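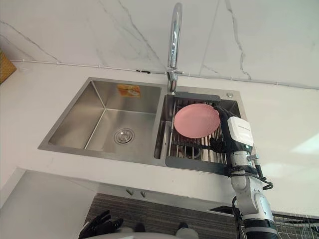
Parkberg Makers Club — Kitchen and Workshop Tips

If you've got one of the two-armed kitchen helpers on trial, or you're thinking about putting your name down for one, pull up a stool. I've been working with the Wesov rental kit at our sink since December and I've filled half a notebook with things the booklet leaves out. Most of it is about dishes, a bit is about floors, and one part is a grumble about delivery.

Start with what you ask it to wash up around. Round plates with a bit of a raised rim are the friendliest thing you can hand it. A dead flat plate gives the fingers very little to get hold of, and a heavy platter is asking for trouble. I like one plate at a time on a roll-up rack over the second basin, lying flat, with loads of clear counter beside it. Yes, it looks a bit silly to have the whole rack for one plate! Once you've seen it try to pick a saucer out of a crowded rack you'll come round to my way of thinking.

Roll-up racks do slide, mind you. Mine got two strips of that rubbery drawer liner under the end pieces and it's been much better behaved. Willy Bakker uses blobs of putty, which works too, but then you've got putty in your sink.

Before you switch on, have a look at your floor. Cables are the big one. The kit comes with its own lead and then you add a charger, a laptop, somebody's phone, and suddenly there's spaghetti everywhere. Coil what you can and push it well back from where the base needs to go. A bit of tape on the carpet to mark the parking spot is worth doing as well (white shows up nicely on grey) — press it down hard at the corners or it lifts. 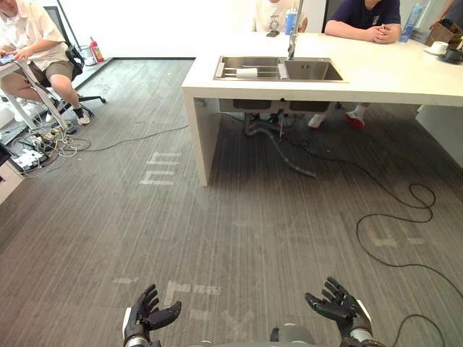
The other thing with an open bench is knees and feet. People will sit down at it for a natter, and fair enough, but agree on which side is for sitting and which side is for working. We had a chat about it at the club and the rule is now that drinks stay at the far end. Tímea Vincze would like it noted that paper cups go in the bin and not in the sink.

Now, cleaning the hands. The booklet says a damp cloth once a week. I'd do it after every session, with the power off, and I'd spend most of the time on the textured strip just above the fingers. All that fine pattern is a lovely home for dried suds and crumbs. An old soft toothbrush is the tool for the job. Go along the strip first, then around the little joints at the top of each finger, then wipe the lot with a barely wet microfibre cloth. No sprays, please! Spray goes wherever it fancies.
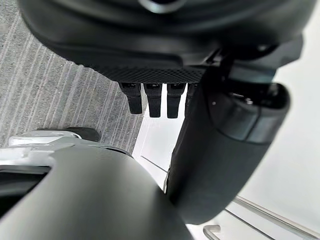

Don't use anything oily on the joints either. Bart Wuyts tried a dab of cooking oil on his and spent a whole evening getting the fluff back out. If a finger sounds gritty, ring the service line and let them sort it out.

Bowls are a step up from plates. Pick ones with a matte finish and a proper foot ring, and dry the outside before you ask for a lift. I practise over a folded tea towel. Melamine is your friend while you're learning, and the good crockery can stay in the cupboard.
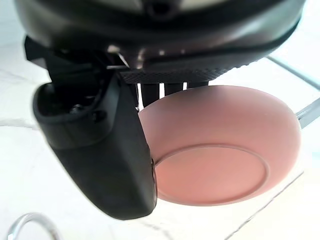 Keep the first lifts low and slow, and set the bowl back down in the same place a few times before you get ambitious.

So is the rental worth it? The plan I'm on is 70 dollars a week, with delivery on top, and the delivery window was hopeless (they said morning, and it was nearly teatime). The service line has been great, though. Josefien Dijkstra shares the cost with me, so it's easier to swallow. I'd hire it again for a month, but I wouldn't buy one yet. If you want a turn before you sign up for anything, leave your name on the sheet by the kettle and bring your own tea towel.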